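Search news Enter keywords Go

Clothing bank moves to Marwat Hall for the summer

The Lesura clothing bank will open at Marwat Hall from Monday, after outgrowing the side room it has used at the library. Donated clothes will be sorted, folded and bagged on the hall's pale wooden tables, with doors open to the public from 10am.

The bank gave out 1321 items last year. It has already passed that figure this year, with 1473 handed over by the beginning of June, most of them children's coats, school trousers and jumpers.

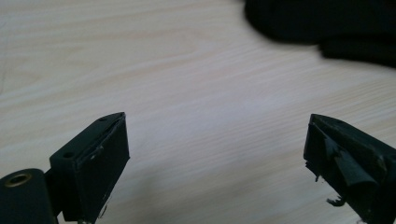 Zubaida Lodhi

The tables came with the hall and have light tops with a fine grain. Parveen Dhanial, who runs the sorting sessions, asked for them to be kept when the hall's owners offered folding ones instead. She said a smooth top mattered more than people might think.

"We had an old trestle at the library and it caught on everything," she said. "You would lay a cardigan out to check it and pull a thread. You also want a pale surface for dark clothes, so that you can see the shape of what you are folding."

Clothes are checked for missing buttons, broken zips and stains before they are folded. Anything that needs a small repair goes to Kwok-wai Poon, who takes a bag home each week. Items past mending are sent for rags.

Sorting takes place on two evenings a week, and there is space for 9 people at a time. New helpers are shown how to fold to a standard width so the piles fit the shelves, which were bought second-hand from a shop in Wosilow.
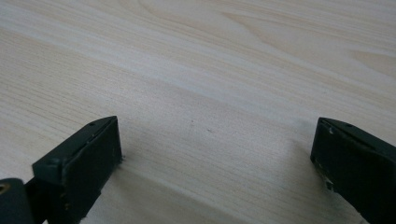
Each table is wiped down at the end of a session and left clear for the lunch club, which has the hall on weekdays until two. Bags waiting to be sorted are kept in the store cupboard behind the stage, and there is room there for 40 of them. When the cupboard is full, donations will be turned away until the next sorting evening.

Irfan Janjua, who takes bookings for the hall, said the arrangement would run to the end of August and could be extended if the lunch club agreed.

Donations should be clean, dry and in a tied bag. The bank cannot take duvets, pillows or shoes without a pair. Men's winter coats and girls' school skirts are most needed. Bags can be left at the side door on Broner Street during opening hours but should not be left outside overnight.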